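Quick one tonight, it's nearly ten and the kitchen floor is still covered in drawers.

So the drawer project. If you read the May post you know I said I'd do the whole kitchen in a weekend. Ha. Did the spice shelf, did half of the pan cupboard, then stopped for weeks. This time I started with the small-parts drawer. The one with the picture hooks and the dead batteries and the plastic bits that came off something once. Everyone has one. Ours is two, because the first one filled up.

Method, if you can call it that. Pull the whole drawer out, tip it on the table, sort into bowls. Soup bowls, the chipped ones. One for hardware, one for kitchen gadgets that lost their other half, one for "what is this." Guess which got full first.

The what-is-this bowl:

Caps. So many caps. Caps to bottles we recycled years ago.

A rubber ring, too big for a jar, too small for the pressure cooker.

Four keys. None fit anything, tried them all, even the neighbor's shed (with permission).

The feet off the old Pirov dish rack. The rack itself went to the curb when we moved here. I packed the feet. Wrapped them, even.

Then all the pale plastic pieces, the short round ones. Half of them could be a measuring cup or part of the plumbing and I really couldn't say. I've been standing them up on the windowsill like that would help. Went through the manual for the sink, went through the one for the water filter. Nothing matches. My rule was supposed to be thirty seconds per item, decide and move on, and I spent most of an hour on these.
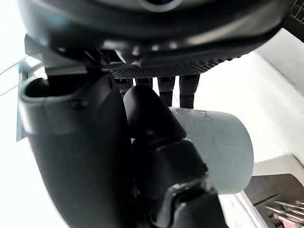

Desta Mamo wrote in after the last post that I should stop trying to identify things at all. Put every mystery piece in one bag, tape the bag shut, write the month on it, and leave it somewhere annoying like the top of the fridge. If something in the house starts leaking or wobbling you go and look in the bag. If a year goes by, the bag goes out unopened. The unopened part is important, Desta says, becuase once you open it you're back to square one with a table full of caps.

I like it. I'm also a bit scared of it. What if it's the one piece that stops the sink from dripping? But then I wouldn't know it was that piece anyway, so.

Bag it is. Top of the fridge, left side, behind the cereal.

Stuff that did get a home:

Screws and wall plugs went in the Nanness boxes, the flat ones with a lid that clicks. Bought a pack of 12 and used five so far. They stack okay but the lids are stiff, do not try with wet hands.

Batteries, the good ones, in a jam jar. The dead ones in a bag by the door for the drop-off.

Measuring cups on a hook inside the cupboard door. All except the little one with no handle, which I keep in the flour.

Twist ties. I kept roughly 70 of them. I know. They're in an envelope.

The drawer itself I wiped out with vinegar and water and lined with leftover shelf paper from Droviria, the plain gray. Cut it a bit short at the back. Not redoing it. There was a crumb situation in the corners that I won't go into, use a dry paintbrush before you use the cloth or you just make paste.

Dividers next. I measured wrong the first time, I took the outside of the drawer and not the inside, so the long one is sitting in the hall waiting to be sawed. Measure the INSIDE. Write it on your hand if you have to.

Still to do: second drawer, under the sink, the lid cupboard. The lid cupboard is going to be its own post, I already opened it and closed it again. Edileuza Evangelista asked in the comments whether I file lids standing up or lying flat. Standing, in an old dish rack, biggest at the back. Falls over about once a week. Open to ideas.

Ok the timer went, that's the bread. Drawers go back in tomorrow morning before anybody trips on them. If you have a spare set of feet for a Pirov rack, dont send them to me, I have them.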